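Clothes piled on a child's chair - will the weight or damp damage it?

Kendra Beaudoin
We have two light blue children's chairs in a tiled room. One has become the place where clothes get dropped. Is it a tipping risk, and does damp cloth mark the finish?

Maëlle Poirier
Tipping depends on where the load sits. Cloth hung over the backrest moves the weight rearward. Keep it on the seat.
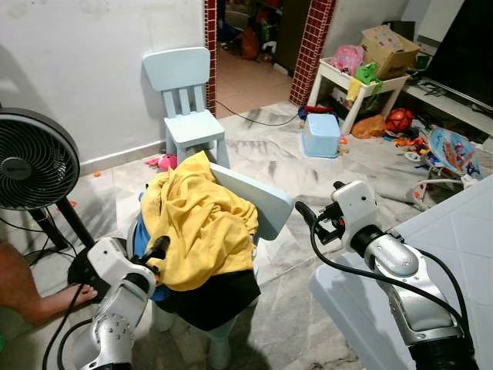 2 min read

A yellow garment spread over the top and front, with black cloth hanging under it, puts part of the load forward. Fold both and the problem goes away. Damp items belong on a rack, with the fan aimed at the rack.

Sylvie Lachance
Get a hook. Ours holds 8 shirts.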